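4.2 Scoring agreement in amateur bouts

The second part of the analysis concerns how ringside judges score close rounds, and whether the length of the interval between the bell and the handing in of the card has any bearing on agreement. Under the ten-point must system a judge gives 10 points to the winner of the round and 9 or fewer to the loser. Most disagreements in our material are between 10-9 for one boxer and 10-9 for the other. Disagreements over the size of the margin (10-9 against 10-8) are rarer and are treated separately in Section 4.4.

The bouts were drawn from the Hurkudbridge club series, which runs three-round contests in all open weight classes. We kept 1000 rounds for which three complete cards and an uninterrupted recording were available, giving 3000 individual round scores. Rounds that ended in a stoppage were left out, as were rounds in which the referee took a point for a foul. A foul deduction changes the card without telling us how the judge saw the boxing, and the paper cards did not always show whether the deduction had already been applied.

Punch counts came from two trained coders working from the recordings. The coders marked landed punches to the head and body, missed or blocked punches, and knockdowns. Jabs and power punches were recorded as separate types. Each coder worked alone and saw neither the official cards nor the result of the bout. Where the two coders differed by more than 12 landed punches in a round, a third coder (Mwangi Lyimo) recoded the round from the start, and the median of the three counts was used. Body punches thrown in a clinch were the main source of difference. The coding guide was revised once, in November, to state that a punch thrown with the glove held or the arm trapped does not count as landed.

Agreement was measured with Fleiss' kappa on the three-way choice of red, blue or even. We then fitted a mixed logistic model in which the outcome was a unanimous round, with bout and judge panel as random effects. The fixed terms were the absolute difference in landed punches, the share of that difference made up of jabs, the presence of a knockdown, round number, and the card interval in seconds. The interval was centered within panel, as some panels were slower than others throughout.

The difference in landed punches was the strongest term. When one boxer landed clearly more, the panel was usually unanimous whatever the other terms showed. The jab share had a negative sign: rounds won mainly on jabs produced more split cards than rounds won by the same margin on power punches. This fits the view that judges weigh the jab differently from one another even when they work from the same written criteria. Round number had no clear effect once the punch difference was in the model. The card interval had a small negative association with agreement, and we read it as a sign that the round was hard to score. A slow card does not appear to cause a split.

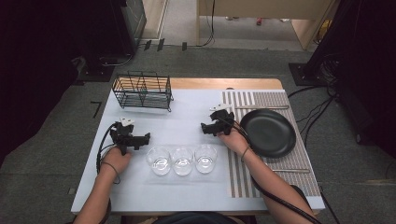 Figure 3

The same pattern held when the model was refitted on first rounds only, where no judge can be influenced by a lead built up earlier in the bout. It also held when bouts with a southpaw in either corner were removed, although the jab term was then estimated with a wider interval. Removing any single judge panel left the signs of all terms unchanged.

Two limits should be noted. First, the recordings were made from one side of the ring, and a punch landed on the far side of the body could be hidden from the coders while being in full view of at least one judge. Seat position was recorded for only part of the series, so it could not be entered as a term. Second, the judges in this series were drawn from a small regional pool, and many had scored together before. Agreement among judges who know each other's habits may be higher than agreement on a mixed panel. Tapsell's reanalysis of the cards, reported in the appendix, takes up the second point by comparing panels with and without a visiting judge.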